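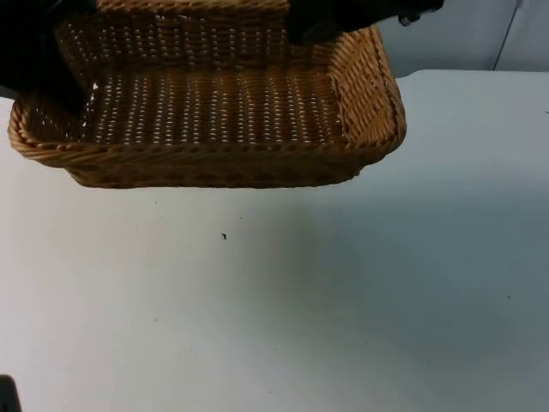

Margus Liepiņa soutient que la poignée maître d'un poste de téléopération compte moins que le logiciel d'enregistrement, et qu'un opérateur moyen avec un bon découpage d'épisodes produit de meilleurs exemples qu'un opérateur habile avec un mauvais. Après deux mois passés sur le kit bimanuel Pulteck, je lui donne raison en partie.

Pulteck DuoPoste, kit de collecte de démonstrations à deux bras
Test publié le 2021-05-06

Objet du test

Le kit comprend les deux bras suiveurs, leurs pinces parallèles, deux poignées maîtres à retour passif, une caméra fixe avec son mât, une pédale et la suite d'enregistrement. L'ordinateur n'est pas fourni, la table non plus. Nous l'avons utilisé pour constituer un jeu d'exemples destiné à une politique apprise par imitation, sur des tâches de saisie et de transport à deux mains. L'exemplaire a été acheté chez Kanagaratnam au tarif normal.

Montage et étalonnage

Comptez une demi-journée. Les embases se fixent par serre-joints, les câbles sont repérés aux deux extrémités et la notice est correcte, hormis le schéma de la pédale, inversé par rapport au connecteur livré. L'étalonnage caméra-bras passe par une mire rigide et un assistant en 8 étapes. Il faut le refaire après tout démontage du mât. Le logiciel ne détecte pas un mât déplacé : il continue d'enregistrer avec l'ancienne transformation, sans avertissement. Nous avons perdu ainsi une matinée de données.

Téléopération

La latence est régulière, ce qui importe davantage que sa valeur. Les poignées sont légères, un peu trop en bout de course, et la gâchette de serrage manque de résolution dans le dernier tiers. Sur un objet rigide, aucune conséquence. Sur de la vannerie, la différence se voit : serrée trop fort, la paroi fléchit et l'objet bascule vers l'avant. Le panier rectangulaire tressé, pris par les deux pinces du côté arrière et maintenu à plat au-dessus de la table blanche, est la tâche qui nous a le plus renseignés sur le matériel. Les deux poignets doivent garder la même hauteur, et le moindre écart se lit sur l'inclinaison du fond.

Laimutė Paulauskas et Tirta Lumenta se sont relayés aux commandes. L'une saisit lentement et corrige peu, l'autre approche vite et reprend sa prise. Les deux styles sont exploitables séparément ; mélangés sans étiquette d'opérateur, ils dégradent l'apprentissage. Le champ « opérateur » existe dans les métadonnées, mais il est facultatif et vide par défaut. Rendez-le obligatoire dès le premier jour dans le fichier de configuration.

Caméra

Vue fixe, exposition verrouillable, balance des blancs verrouillable. Sur un plateau clair, l'exposition automatique est à proscrire : elle varie dès que les pinces, noires et mates, occupent une part notable de l'image. Les pinces masquent aussi une partie de ce qu'elles tiennent, surtout pour les prises éloignées de l'objectif. Une seconde vue au poignet serait utile. Elle est proposée en option et nous ne l'avons pas essayée.

Enregistrement et tri

Le point fort du kit. La pédale ouvre et ferme l'épisode, un appui long le marque comme échoué. Les échecs sont conservés dans un dossier distinct, avec les mêmes flux et les mêmes horodatages. Nous avons enregistré plus de 400 épisodes, dont la plupart passent le contrôle de synchronisation sans retouche. L'outil de relecture permet de rogner le début et la fin, d'annoter une phase (approche, prise, levée, dépose) et d'exporter. Il ne permet pas de scinder un épisode. Pour cela il faut passer par le script Grulville, gratuit, que Liis Jaunzems nous avait signalé et qui lit le format sans conversion.

L'export complet est lent. Les fichiers intermédiaires ne sont pas supprimés en cas d'interruption – à surveiller si le disque système est petit.

Comparaison

Face au Pornetti, que nous avions utilisé l'an dernier, le Pulteck a de moins bonnes poignées et un bien meilleur logiciel. Le retour d'effort du Pornetti facilite les prises souples, mais son découpage d'épisodes se fait à la souris, une fois la séance terminée. Sur une journée de collecte, l'écart de rendement est net en faveur du Pulteck.

Défauts relevés
Gâchette peu précise en fin de course.
Aucune alerte en cas de mât déplacé.
Champ opérateur facultatif.
Pas de scission d'épisode.
Patins de pince vendus uniquement par lot de 4.

Note : 4 sur 5. Une mise à jour de la suite d'enregistrement est annoncée pour juillet ; le test sera complété si elle corrige la détection du mât.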